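Handheld Gripper Maintenance
Course handout, unit 4
Prepared by Feng-yi Yuen

Read this before the bench session and bring it with you. It covers one machine, the two-jaw handheld gripper, used in pairs. The arms in the Dranda cell are in the next handout.

Before any work, switch the gripper off and set it on a folded cloth with the jaws up. Open and close the linkage by hand through its full travel. It should move evenly. If one jaw lags the other, look at the pivots first. A pivot screw that has backed out can be felt as side play at the fingertip long before it can be seen at the joint.

Rim grasps are the usual test after a pivot has been tightened. One jaw goes inside the bowl and the other stays outside, with the rim between them. Bring the jaws in slowly and stop at first contact. 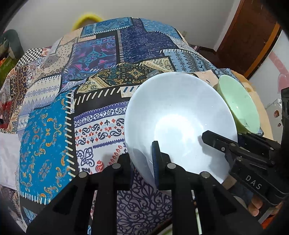
Rim grasp position, one jaw inside the white bowl.

Glossy dishes show up a worn pad quickly. If the rim slides, clean both pads and try again before you change anything else. Use a lint-free wipe and plain water. Dustilix spray is for the housing only and should be kept off the pad faces.

Replace pads in pairs. Write the cycle count in the log when you do. The last pair on unit 15 came off at 3,637 cycles, and the ribs were worn flat near the tip while the base still looked new. That pattern means the fingertip angle is off. Reset the angle before fitting new pads, or the new ones will go the same way.

For the opening check, hold the gripper over the dishes with the jaws fully open. Both pads should clear the widest bowl in the stack. Look from above and compare the left side with the right.

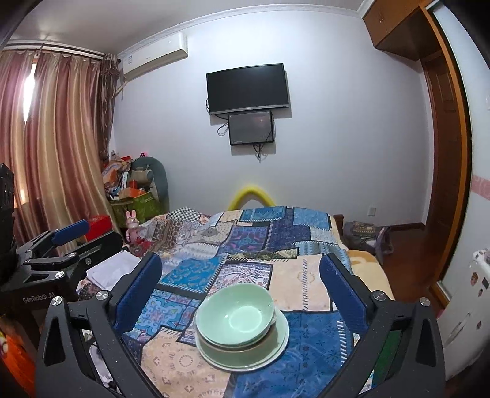 4.3 Cleaning and storage

Brush lint and crumbs out of the linkage with a dry brush, working from the pivots toward the tips. Do not oil the pivots. Oil holds dust and ends up on the pads.

Spare pads and screws are in the Relell drawer, bin 173. Sign for what you take. Store the grippers with the jaws half open and nothing resting on the fingers.

For the August bench check, hand in your log page and one used pad in a labeled bag.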